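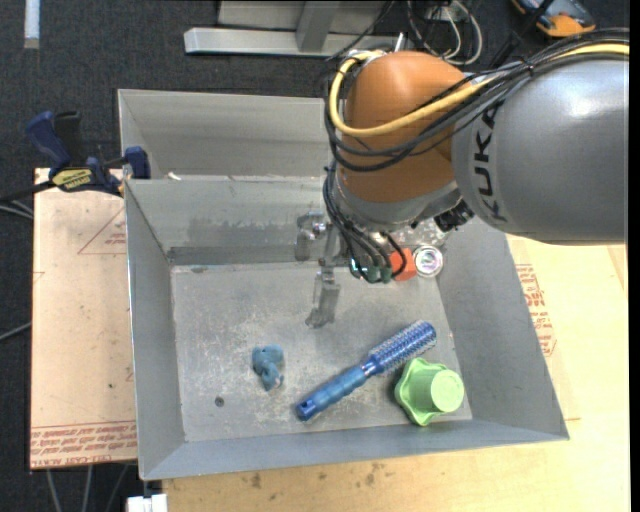

## Cestero's notice bill returns in May

Iara Orellana's bill runs to seven pages. It would require clinics in Cestero to hand patients a printed consent form 2 days before a procedure and to keep the signed copy on file. The first draft failed in committee by one vote.

Section 4 is the disputed part. It sets a fine of $2,000 per missing form, and Horacio Zapata, who represents Fuentealba, wants it reduced. His amendment has 63 cosponsors and leaves the waiting period unchanged.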